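Floors, corners and soft toys
Notes for the Nirley talk, Monday, evening session
Viorica Barbu

Start on time even if the back rows are still filling. Thank Agnes Imrie for the hall and the tea. Say who I am: I help families sort out bedrooms and playrooms, mostly small ones, mostly in Cullton and out towards Yule.

Say early on that I won't be selling boxes. People always ask which boxes to buy, and I'll take that at the end.

1. Where things end up

Things that have no place drift to the edge of a room. Then they drift along the edge until they meet a corner. Ask the room: which corner is yours? Let a few people answer. Someone will say the chair, which counts as a corner.

Clothes are the worst for this. A shirt dropped in the middle of a floor gets picked up or kicked. A shirt in a corner can stay there for weeks. Dark clothes stay longest as they look like shadow from the door.

Second point, slower. Cloth hides whatever is next to it. Small toys, socks, the other glove. When a child says a toy is lost, I lift the clothes first.

NEXT SLIDE

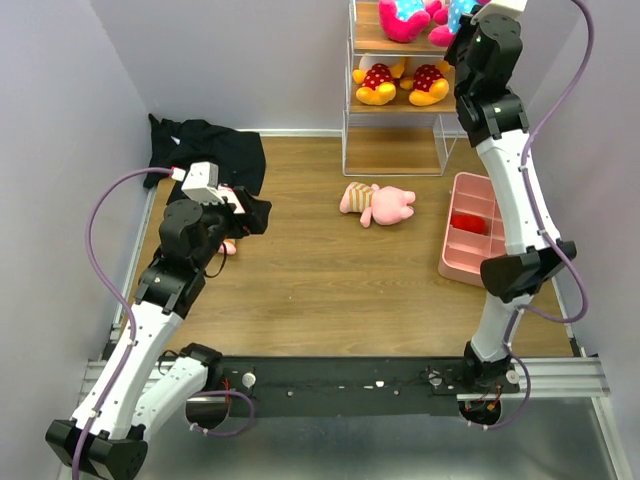 Black cloth bunched into the corner. Look lower down for the bit of pink.

Give them a moment with it. Ask what they would pick up first. Most people say the pink thing because it is bright. My answer is the cloth, because it takes up the most floor and you can't tell what is under it until it has gone.

Then the order I use:
Cloth first, all of it, into one pile. Don't sort clean from dirty yet.
Soft things second.
Hard things with a shape third.
Small loose pieces last, on your knees, with a tray.

Explain the pile. If you stop to decide about each shirt you will be there all afternoon. Decide at the washing machine. Devendra Nautiyal's objection at the last talk was that clean clothes end up being washed again. He is right, a few do. I would still take the clear floor.

Cloth against a wall: lift from the top and hold it up before moving off with it, so that anything caught in the folds drops where you can see it. Don't drag it along the skirting. Mime this.

2. The 12-minute floor

Set a timer for 12 minutes. One person, one room, floor only. No drawers, no shelves. If you open a drawer you have started a different job.

Hamish Cairns tried this through January with his two boys and kept a chart. Ask him if he's here, he said he might be. What he told me was that the first week was poor and the second was better, and that the boys argued over who held the timer.

Leave the shelf alone until the floor is done. A half-full shelf above a full floor makes people want to start with the shelf. It feels like progress and you still can't walk across the room.

3. Soft toys

This is the part where people get upset, so slow down.

Soft toys don't stack. They don't stand up. A child with 24 of them has a heap, and the favourite is always at the bottom. Talk about the Zuvden family basket. Deep, handsome, no use at all, as every search meant tipping it out.

NEXT SLIDE 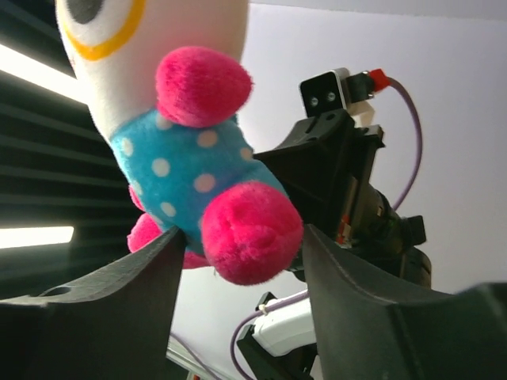 What works better is a shallow open tray or a low shelf with a lip, faces outwards. Children look for eyes. If they can see the face they will take the one they want and leave the others where they are.

Putting away: any way up is fine. Adults insist on sitting toys up properly and then nobody under six will help. Upside down in the right tray is put away.

Washing. Check the label, and check each material if there is more than one on the same toy. Long pile mats. Stitched eyes are usually safer in the wash than glued ones. Use a pillowcase, cool wash, dry flat. Yu-ting Leung has a handout on mending seams, copies by the door.

Giving away: never in secret. Let the child choose which ones stay, and count the job done when they have.

4. Questions

Boxes: clear, shallow, no lids for under-fives.
Under the bed: only things on wheels.
How often: floor daily, corners weekly.
Grandparents who bring more: refer to Agnes, she has four grandchildren.

Remind them about chairs. Hall needs to be locked by half past nine.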